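Residents' Newsletter
Bitero Court, Dimstead
June 30, 2021

Painting the ground floor: what we learned, and what comes in July

Many of you have asked why the ground floor rooms took so long to paint, and why we chose the colour we did. I promised to write it down in one place, so you can read it with your tea and don't have to stop me on the stairs.

The old walls were a cold white. In winter it made the rooms look like a clinic, and in the evening the lamps gave it a green tone which few of us liked. We looked at the colour card of Pidel, the paint shop on the main road, and put three samples on the wall near the lift. For two weeks people wrote their opinion on a sheet of paper beside them. The grey got very few friends. The pale yellow was popular with the second floor only. The warm beige won clearly, with 19 names under it.

Some neighbours were afraid that beige would make the rooms darker. I understood this fear, and I had it myself. A warm colour takes away a little light, but with a white floor you get most of it back. The light goes down, meets the floor and comes up again onto the walls. In a long and narrow room this makes a big difference, and it costs nothing extra.

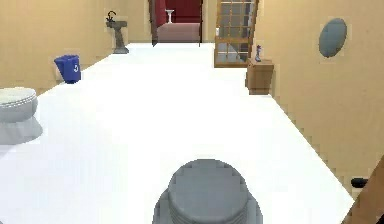 Please, could the next newsletter also say something about the smell? On our floor we had to keep the windows shut for the noise of the road, and the first coat gave me a headache for two days. I am happy with the colour, I only wish we had been warned which mornings the painters would work.

This is a fair remark and I am sorry for it. The painters from Bañez gave us a plan with dates, but it rained, the plaster by the back door stayed damp, and the dates moved. I should have put the new ones on the board and I did it too late. For the next part of the work there will be a paper on the board at least three days before each coat. We have also asked for the paint with less smell. It is a little more expensive, 13 pounds more for each large tin, and the house fund can carry that.

Now some advice for those who want to paint at home this summer. Several of you told me you bought tins already.

First, wash the wall. It is a boring job and everybody wants to skip it, me too. But a wall which looks clean can have a thin layer of grease on it, mostly in kitchens, and the paint will not hold there. Warm water with a little soap is enough. After this, wipe once more with clear water and let it dry until the next day.

Second, look at your sample at different hours. Beige is a difficult colour in this respect. In the morning it can look almost pink, at noon like sand, and under a lamp it becomes quite yellow. Paint a piece of cardboard, not the wall itself, and carry it from room to room. I carried mine for a week – my family laughed at me, but I changed my choice two times and I am glad of it.

Third, buy all your tins together and check that they have the same batch number. If the numbers are different, mix the tins in a big bucket before you begin. On the ground floor one tin came later than the others, and the painters had to do a whole wall again. 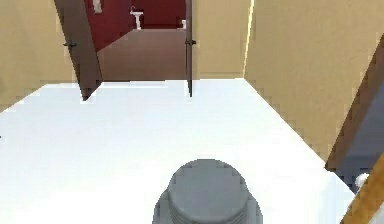 Doors and door frames need more patience than walls. Take off the handles if you can, or cover them well with tape, and remove the tape while the paint is still a bit soft. When you wait until it is hard, the edge comes off in small pieces and you must repair it with a thin brush.

For the ceiling, use a roller with a long handle and work away from the window. If you stop in the middle to answer the telephone, you will see a line there afterwards.

We have rollers, trays and two long handles in the store room, and you may borrow them. Please write your flat number in the blue book and bring them back washed. There are also 40 metres of masking tape left, free for the first who come.

The stairs will be painted in July, beginning from the top. The work should take 30 hours in total, spread over several mornings. One side of the steps will always stay free to walk, but please hold small children by the hand and keep bicycles in the yard until the rail is dry.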